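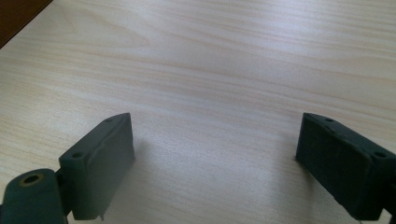 Pale tabletop with a wavy grain.

Print this page
E-mail this page

A day at the Avwood mill, Grernamdale

We drove up to Grernamdale in October for the open day at the Avwood mill. The mill opens to the public once a year and the rest of the time you can see it only from the road, where there is a long fence and a stack of logs behind it. Gates opened at 9 am. We got there twenty minutes early and there was already a line of cars along the verge, so if you are going next year, allow extra time for parking. The paddock they use is soft after rain and a couple of utes were having trouble on the way out.

Entry was by gold coin donation, which went to the local fire brigade. You are given a paper wristband in one of four colours and that decides which tour group you are in. Closed shoes are required and they do check. One family in front of us had to go back to the car for theirs. Hi-vis vests, safety glasses and earplugs are handed out at the shed door.

Our group started in the log yard. The guide told us the mill takes only fallen and salvaged timber plus a small amount from private plantations, and that on a normal day it has 400 logs in the yard. Each one has a number painted on the end. The sprinklers run over the stacks through summer to stop the ends splitting, and the runoff goes to a dam at the bottom of the block and is pumped back up again.

From there we went up the stairs to the viewing walkway over the main saw. They cut three logs while we watched. It is loud, even with earplugs in, and you can feel it through the handrail. The operator sits in a glass booth and turns the log after each cut to look for the best face. I had always assumed this was worked out beforehand, but the guide said a lot of it is still done by eye. Offcuts drop onto a belt and go out to the chipper, and the chips are sold for garden mulch. You can buy a bag at the gate on the way out.

The drying shed was the quietest part of the morning and the part I liked best. The boards are stacked with thin strips between them so that air can get through, and they sit there for months before going into the kiln. The current kiln holds 900 boards. Our guide opened the side hatch of the older one, which is no longer used, and we all had a look in. It smelled strongly of eucalyptus and something like burnt sugar.

After morning tea (scones, $4 for two with jam and cream, and very good) we walked across to the joinery. This is where the furniture is made, and it is a much smaller operation than I expected, all in one shed. The glue-up benches were going, and there was a finished chair you could sit in. They had two grades of oil on sample boards so you could compare the colour. The darker oil looked better to me on the red timbers and worse on the light ones.

There is a small display on the history of the site by the joinery door. A mill of some kind has stood on this bend of the river from 1814, according to the sign, although nothing that old is left. The oldest thing on show is a pit saw with one handle missing. There are also some photographs of the bullock teams and a ledger from the Pirusstead branch line, which used to carry the timber down to the port. The line closed long ago and the track is now a walking trail. We did the first couple of kilometres of it after lunch. It is flat, with a good surface, and the old bridge at the halfway point has been re-decked with boards from the mill.

Lunch was the weak point. There was one food van, from Farahani, doing flatbreads and lentil soup. The food was fine once you had it, but the wait was forty minutes and there was very little shade. A second van would fix this. Plenty of people had brought their own sandwiches and sat down by the dam, and we will do the same next time.

The sale table opened at 1 pm. It was mostly chopping boards, offcuts by the kilo and bundles of kindling. I bought a box of offcuts for $15 and have already used two of them as shelf brackets. Cards were accepted but the machine kept dropping out, so take cash.

The person counting at the gate told us 516 people had come through by the time we left, and there was still one tour to go. Bookings are not needed for the general tours. The kiln talk in the afternoon does have to be booked, and it was full when we asked.

Toilets are behind the office. Dogs are not allowed on the site, but they are fine on the trail if kept on a lead.

Print this page
E-mail this page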